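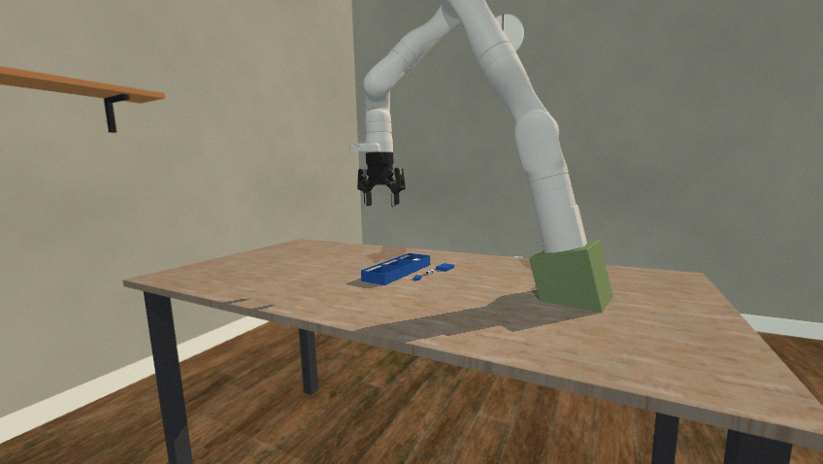
About Gultine

Gultine is a small language school in Garthorpe. We teach Vietnamese to adults, mostly in the evenings, and we have been doing it for 11 years. We don't promise fluency in a month. We have read the adverts that do, and we would like to know what the people who write them mean by fluent.

The school was set up by Huệ Nghiêm, who had spent a long time teaching from other people's course books and had stopped believing in most of them. The books had cheerful dialogues in airports. Her learners wanted to talk to a mother-in-law, or read the back of a packet, or follow what was being said about them at the other end of the dinner table. Very few of them were ever in an airport for long enough to need chapter four.

What we teach

Our main course runs for 12 weeks. At the end of it most people can introduce themselves, ask for things, deal with prices and times, and hold a slow chat with somebody patient. Some can do more. A few can do less, usually those who missed classes, though we have also had people who came to every one, did all the homework and still found the tones a misery. We would sooner say so here than have you find out after you have paid.

We teach southern pronunciation in the main course and point out the northern forms as they come up. Other schools do it the other way round, and there are long arguments online about which is proper. We have yet to see one that was worth reading to the end. 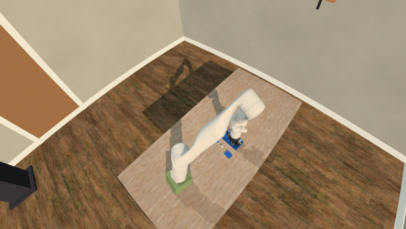 The long pale tabletop, with the white arm on its green base.

Who teaches here

Huệ takes the beginners and writes most of the handouts. Hường Ông joined later and takes the reading group and the conversation class. She was doubtful about the conversation class at first, on the grounds that learners left alone to chat will mostly chat in English. She was right, so it now has a topic, a word list and a teacher who interrupts.

Groups are kept to 11 people. Above that, the quiet ones stop speaking and the loud ones improve, and everybody goes home thinking the class went well. 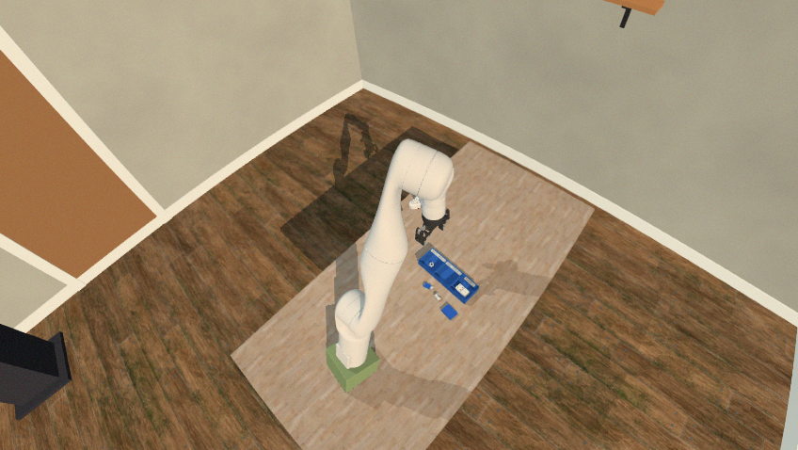

Do I need to be good at languages to join?

We doubt that being "good at languages" tells you much. People who did well in French at school often struggle with tones, and people who were told they had no ear sometimes pick them up early. Time spent practising between classes seems to matter more, and we ask for 2 hours a week.

On methods, apps and miracles

We are asked about apps a great deal. Use one if you like it. It will probably teach you some words, and it will certainly tell you that you are doing very well. Be wary of the second part. We tried the Zarei flashcards with one group for a whole term and went back to paper, mainly over the recordings, which were read far too fast and all by the same voice.
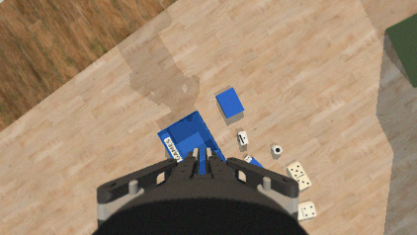

The same goes for learning in your sleep, learning by singing, and the Wikeder method, which as far as we could tell was a list of common phrases with a price on it. If any of these worked as well as their makers say, we would have closed by now and Huệ could have her evenings back.

Last May we asked past learners whether they still used their Vietnamese. Of those who wrote back, 62 per cent said they did, at least now and then. Please don't make too much of this. People who have given up a language don't tend to answer letters from the school that taught it to them, so the true figure is likely to be lower.

Fees and visits

Fees are paid by the term and cover the handouts. If you leave within the first two weeks you get the rest back. You may sit in on a class before you decide, and we suggest you choose one from the middle of a term, when the first excitement has worn off. Write to the school office to arrange it.

Page last checked 2023-07-11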